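Chapter 7
Multi-Site Trials in Rare Blood Disorders

7.1 Why single centers fall short

A disease seen in a few dozen patients a year at any one hospital cannot be studied well by that hospital alone. Enrollment drags, staff change, and the standard of care may shift before the last patient is treated. The usual remedy is a shared protocol run at several sites under one coordinating center. The Galang registry, used throughout this chapter, holds records on 3551 patients with inherited and acquired anemias. Of these, 443 met the entry rules for the first trial drawn from it.
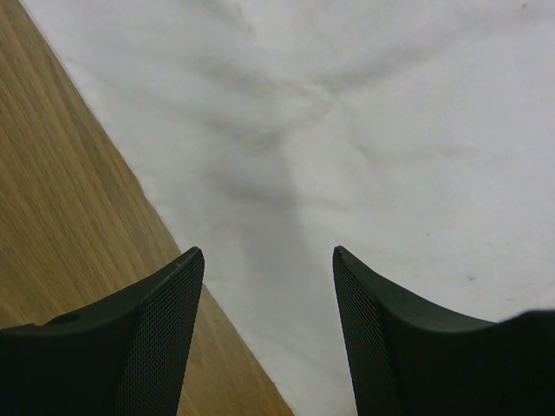 Yuzuki Ishida objects that registry counts of this sort flatter the planner: a patient who meets the rules on paper may live four hours from a site, may already be on another drug, or may simply decline. The objection is sound. Eligible patients and enrollable patients are separate quantities, and a protocol should state both.

7.2 Setting the sample size

Sample size depends on the smallest effect worth detecting, the spread of the outcome, and the error rates the sponsor will accept. In the Arnine trial the planners first asked for 1000 patients. After the main outcome was changed from survival to freedom from transfusion at six months, the target fell to 600. The change saved time but had a cost - transfusion practice differs between hospitals, and part of any observed difference may reflect local habit.

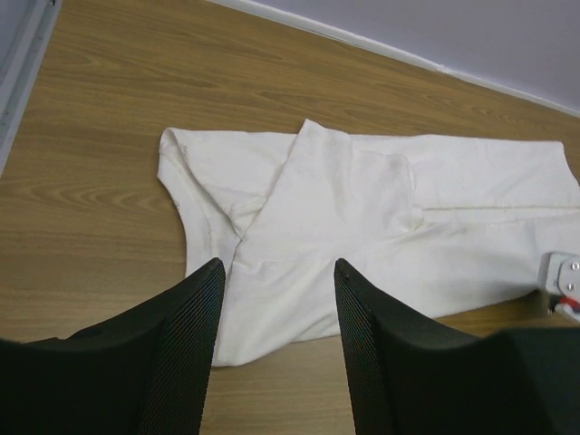 One site reviewer wrote in reply to the draft protocol that a fixed hemoglobin threshold for transfusion would remove most of this variation, but that bedside physicians would override it in older patients with heart disease. The final text kept the threshold and required each override to be recorded with a reason.

7.3 Central and local review

Marrow samples are read twice, first at the site and then at a central laboratory. When the readings disagree, the central result governs the analysis, while the local result governs care until the site is notified. 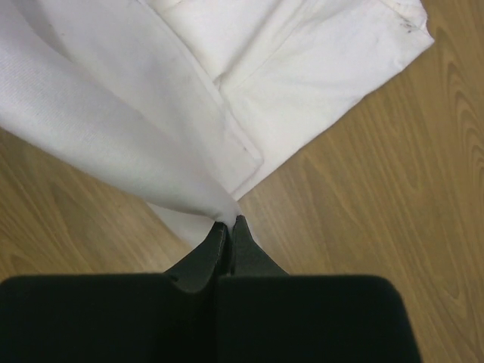
Figure 7.1. Folded white fabric held at one corner.

Turnaround matters here. The Vuvatwood laboratory returned central readings too slowly for use in assigning treatment, and the protocol was amended so that patients could be randomized on the local reading.

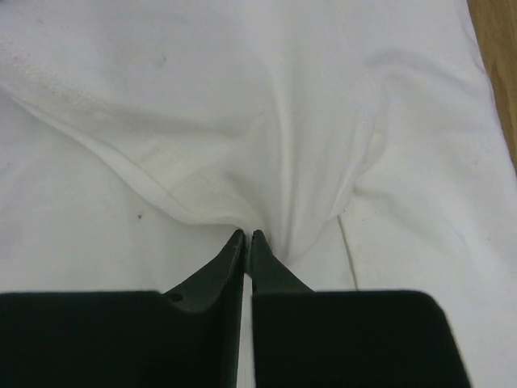 Such an amendment admits a few patients who will later be found not to have the disease under study. They remain in the primary analysis and are left out only in a secondary one, for reasons taken up in Section 7.5.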